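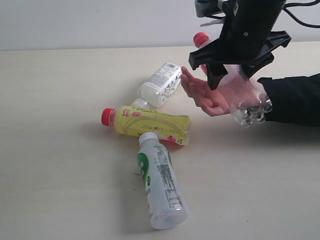 ## Candle wax on pews, kneelers and altar linen

Let the wax harden fully before touching it. Scraping soft wax pushes it into the grain or the weave.

**Varnished wood.** Lift the bulk with a plastic scraper held nearly flat, working along the grain. Wipe off the remaining film with a cloth wrung out in warm water and a drop of washing-up liquid, then dry at once. Avoid white spirit on old shellac – test under the seat first.

**Kneelers.** Chill the patch with a bag of ice for ten minutes, crack the wax and brush it out. Wool canvas should not be ironed directly.

**Linen.** Place the cloth between two sheets of plain white paper and press with a warm iron, no steam. Change the paper until it comes away clean. Coloured wax leaves dye behind; soak overnight in oxygen bleach if the care label allows, and wash at 40 degrees.

**Brass holders.** Stand them in hot tap water until the wax floats free. Pour the water through an old sieve – wax sets in drains. Lacquered brass needs no polish afterwards.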